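From: purchasing desk, Fanstead
To: cell-planning list
Date: 25th August
Subject: Re: Gripper budget for the bottle sorting cells

> We have the Frandsen quote for the parallel jaw units and the Utix
> quote for the soft fingers. Before Skosuswood signs off on either,
> can someone confirm how many sets are needed, what the spares line
> should be, and whether the wrist cameras are in this request or the
> next one? The July sheet shows them in both places.
>
> Also, is there any reason not to buy the same fingers for all the
> cells and be done with it?

Replies in order.

Quantity. Eight cells, one gripper each, plus 2 complete grippers on the shelf. The July sheet said 13 because it still carried three units for the tray line, which has its own budget code now. Please strike those. The corrected figure for this request is ten grippers.

Spares. Finger pairs are the wear item and should be a separate line from the gripper bodies. I would order 19 loose pairs. That gives each cell two changes, with three left over for fit checks. Utix sells the pairs without the mounting plate, so check that the plates are on the order for the shelf units. On the last order they were left off and the grippers sat in the stockroom until a second PO went through.

Wrist cameras. They belong in this request. The mounting bracket goes between the flange and the gripper, and it changes the tool length, so buying the two apart means calibrating every cell twice. Take the cameras out of the next request so they are not counted again. Cable is a separate part number. Get the long version, as the short one pulls tight when the wrist turns past the bin side.

Same fingers everywhere. For the bottle cells, yes. I would go with the ribbed flexible fingers for all eight. The Frandsen jaws are rated for more load than we need, and their stroke is too short for the wider bottles without custom pads. Custom pads are a quoted item with their own lead time, and they are missing from the comparison on the sheet. Add them and the price gap mostly closes.

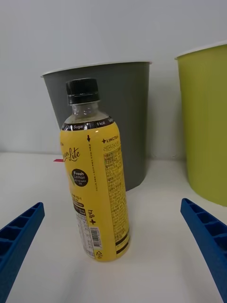
Opening width is the number to hold the vendor to. The data sheet gives it at the fingertips, but we grip lower on the body, where the usable gap is smaller. Ask for the width at mid-finger, in writing, before the PO goes out. Payload should be figured with a full bottle, not an empty one, and with the camera and bracket included in the tool weight.

Bins and tables are not in this request. If Skosuswood wants them rolled in, the bins should be fixed to a common height first. Rim height sets the clearance for the drop move, and we have mixed stock at the moment.

Open items:

Revised Utix quote with mid-finger width, plates and loose pairs shown as separate lines.
Frandsen lead time with pads included, for the file.
Freight terms from both. The sheet has one quote delivered and the other ex works, so the totals do not compare as they stand.

I will hold the request in draft until the revised quotes are in.

Purchasing desk
Fanstead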